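Arsen Derkach
Jan 7, 2026

1/ My resolution this year was to carry less. My coat currently weighs more than my bike, so the bar is low.

2/ Emptied every pocket last night. Keys to a flat I left in October. A bus pass for Wemcombe, where I have been exactly once, by mistake. Receipts. So many receipts.

3/ The oldest one is from the Marchuk hardware store. I had bought a single hinge. I own no half-finished doors.
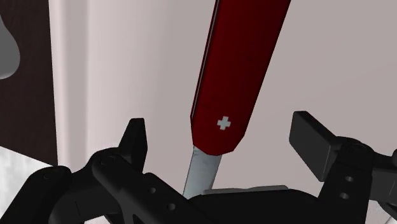 Render: Arsen Derkach

4/ The pocketknife question. Every man in my family is handed one at age 8 and then spends his life waiting to be asked if he has a knife on him. I have been asked 2 times. Both were cheese.

5/ My uncle in Astlow says a man with no knife is just a guest. He also keeps a spare fan belt in his glove box for a car he sold.

6/ Tried a list app called Jistby to log what I really use in a day. It wanted me to sort things into "needs" and "joys." Lip balm broke the system.

7/ Results after one week: phone, keys, lip balm. Everything else I was just walking around town like a pack mule with a library card.

8/ So I made a keep pile and a drawer pile. The drawer pile went in the drawer. The drawer was already full of the last drawer pile.

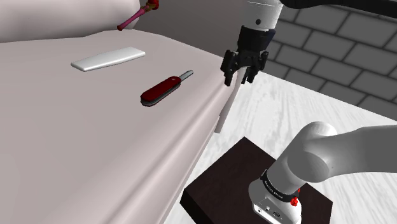 9/ Things I am keeping anyway:
- the red knife (see: uncle)
- one pen, the good one
- the library card, out of spite

10/ A reader says she cleared 200 things out of her purse and feels lighter. I believe her. I also believe she has a second purse.

11/ Update: went out with empty pockets. Had no idea where to put my hands. Bought a coffee so I'd have something to hold. Got a receipt.

1004 likes

Get these threads by email. Enter your address to sign up. No thanks

We use cookies to remember your settings. Accept | Manage

Contact | © Arsen Derkach | Back to top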